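June 23, 2020

Mat and cup

Up at the usual hour. Two things on the list for the day: decide whether the dark mat stays on the work table, and sort out the drinking vessels before the Haugen shelf goes up in the back room. Both have been carried over since January, when the table was painted white and every ring and scratch began to show.

The mat first. It came from Warkitz, cut to order, 140 cm on the long side. It had a slight curl at one corner when I unrolled it, which I treated with two dictionaries overnight. Flat this morning to within a couple of millimeters. Coverage is good. I had allowed a margin of white at the edges and I still think that was right, as the mat can be squared up by eye against the table edge.

Surface notes: dust shows more than I expected. Wiped once with a damp cloth and once with a dry one. The damp pass left streaks that went away on their own after some 26 minutes. The Riro cleaner is still in the cupboard unopened and I would rather keep it off the mat until I have tried it on the offcut.

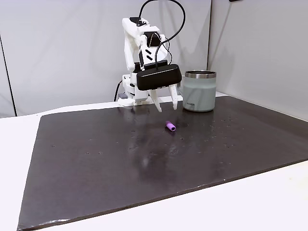 The green tumbler at the back of the mat, lid off.

The tumbler has the back right position for now. Straight sides, matte finish, steel rim. I like a straight-sided cup on a work table because the footprint is the same as the rim and there is no guessing where it ends. Against that, it has no handle, and I pick it up by the body with whatever is on my fingers. The matte coating holds a fingerprint longer than steel does. Dish soap takes it off, plain water does not.

Tried the lid yesterday and gave up on it. It slows the cooling but the seal traps coffee in the groove, and the groove needs a brush. I put the lid in the drawer with the other lids. The drawer now closes only if the Windent scale goes in on its side, so that is another job.

Lunch at the other table. Rice, the last of the beans. Rain from noon, light, stopped before three. Window open a hand's width afterward and the room smelled of wet gravel, which was an improvement on paint.

Afternoon: went over the question of handles again. A handle adds width on one side and has to point somewhere. Pointing left, it takes up space toward the middle of the table — acceptable if the cup stands well back. Pointing right would suit my hand better, but then it is nearer the edge and my sleeve. Left it is. The steel rim stays in any case. Painted rims chip.

Small parts also need a rule. The purple tube is short and rounded and will not stay where it is put on its side if the table is knocked. On the mat it is easy to find, at least. A shallow dish would settle it.
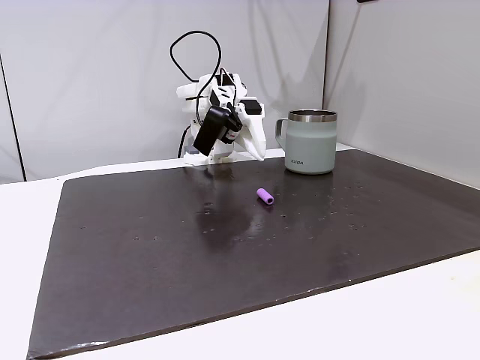 For tomorrow

Test the Riro cleaner on the offcut, one corner only.
Find a dish for small parts, low sides.
Empty the lid drawer and match lids to cups. Anything unmatched goes out.
Measure the back room wall again before drilling for the Haugen shelf. The first figure was taken with the old tape and I do not trust the hook on it.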